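Questions we get about the Grevoveck reading room
By Nermin Aksoy
January 20, 2018

Do I need a card to enter?
No. You need a card only if you want to take books home. For reading inside, please sign the book at the door.

How many books can I borrow?
Two at one time, for nine days. If another reader did not ask for the book, you can keep it longer — just call us before the last day.

Can I bring back a book in Brurngate?
Yes, there is a box near the Trullon bakery. We empty it every morning, so the book is on your account the next day.

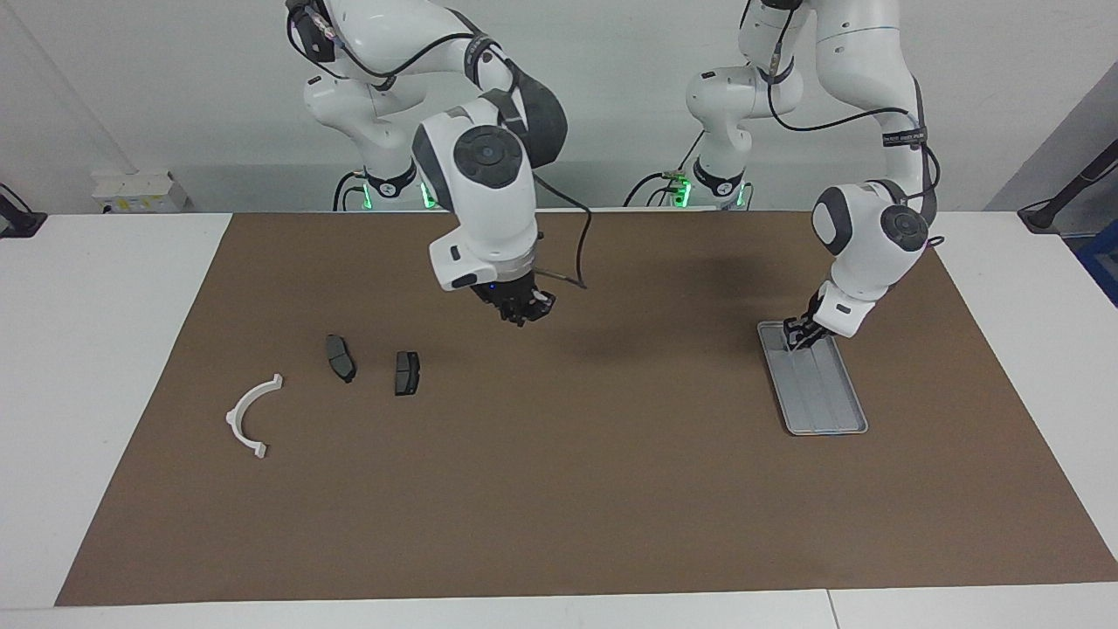

GREVOVECK, October — The winter hours start this month. We open one hour later and we close at the same time as before.

Do you accept old books as a gift?
We accept novels and children's books in good condition. School books we can not take, the shelves are full of them.

Who was Başaran?
He was the teacher who left his own books to the town. His name is on the small room upstairs, where you can study but not eat.

I lost a book. What should I do?
Please tell us. You can pay for it or bring the same title, also a used one.

Contact: Grevoveck Reading Room, P.O. Box 3107 | © 2018 | Back to top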